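I Cleared the Table and Then Didn't Know What to Do

For most of my life I've been a person who keeps things out where I can see them. Bills, seed packets, the good scissors, a sweater I mean to mend. My thinking has always been that if I put something in a drawer it stops existing, and I have a drawer in the hallway that proves it (last week I found a gift card in there for a bakery that closed when my daughter was still in middle school).

So when I say that in June I sat down and decided to start writing letters again, real ones, on paper, you should understand that the first job was finding somewhere to put the paper.

I used to be a terrific letter writer. My grandmother lived a long train ride away and I wrote to her nearly every week from the time I could hold a pencil until I was out of college, and she wrote back on thin blue sheets that you had to read against a dark background or the other side showed through. She told me what she was cooking and who was feuding with whom at church. She never once asked me a question that could be answered yes or no, and I've thought about that a lot since, especially when I'm texting my own kids and getting back a thumbs up.

Then she died, and email came along, and I suppose I let the whole thing go. I didn't decide to. I still bought nice stationery now and then! I just kept it in the hallway drawer.

What got me started again was a card from my old neighbor Desta Admasu, who moved away two winters ago. It came on a Tuesday, stuck inside a grocery flyer, and I nearly recycled it. She wrote four pages. Four! She'd run out of room on the card and carried on with notebook paper, numbering the pages in the corner, and by page three she was telling me how to fix my sad lemon tree (less water, and stop moving it around). I read it standing up in the kitchen with my coat on, and then I sat down and read it again.

I wanted to answer it properly, and that meant a surface.

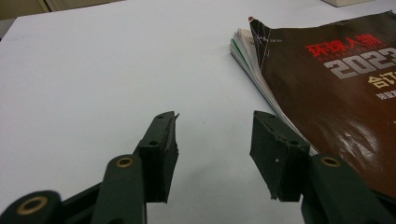
A plain white tabletop, and plenty of it.

I had forgotten how much a bare surface asks of you. I wrote "Dear Desta" and then got up to make tea. I came back and wrote that the weather had been warm, crossed it out, and got up again to look for a better pen. My old Preline, the one I'd carried through two jobs, had dried up completely, so I used a ballpoint from the dentist and it was perfectly fine.

The first page took me most of an hour. My handwriting has gone terrible, all slanted and impatient, and my hand hurt in a place I'd forgotten could hurt. But somewhere on the second page I stopped composing and started talking. I told her about the new people in her house, who have painted the porch a yellow I'm learning to like. I told her about my knee. I told her the lemon tree has three new leaves, and I was so pleased to have that to report that I drew one in the margin.

I've written to five people since then. Two have written back, one called me up (which I'm counting), and my brother texted to ask if everything was all right.

I don't have a system, although a few of you asked for one after I mentioned this last month. I write after supper, when the dishes are done and the phone is charging in the other room. I don't reread before I seal the envelope or I'd never send a thing. And I keep a sheet started, even if it only has a name at the top, so that there's somebody waiting for me.

Desta's second letter came this morning. She says the tree should be by the east window, and she wants to know exactly what kind of yellow.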